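Wurnwood Robotics Club forum > Student projects > Botik kitchen sim

plurneleo
Our November build is up. The arm has to deal with a toaster oven and a bagel, all in simulation. We logged 1,238 runs.

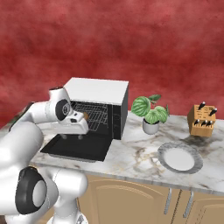
Re: Botik kitchen sim

gearhead_dad
Pretty counter. What counts as a success, though? My kid's team called it a win if the gripper touched the food.

plurneleo
Bagel on the plate, fingers open. Touching doesn't score.

atanasov_fan
Still a sim. I'd trust 2 runs on a real arm over 4,000 of these. Look at the wrist view – the hand hides half of what it's working on.
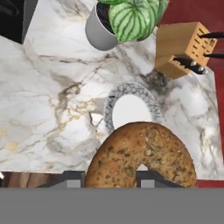 And that bagel is a rigid mesh, I'd bet. Real ones squish and shed seeds.

plurneleo
It's rigid, yes. We can't afford a real arm, so I don't see what you want us to do.

gearhead_dad
Post the failures too. I'm with the other guy on the squishing, but not on skipping sim.

atanasov_fan
Fine. Failures first, then I'll read the rest.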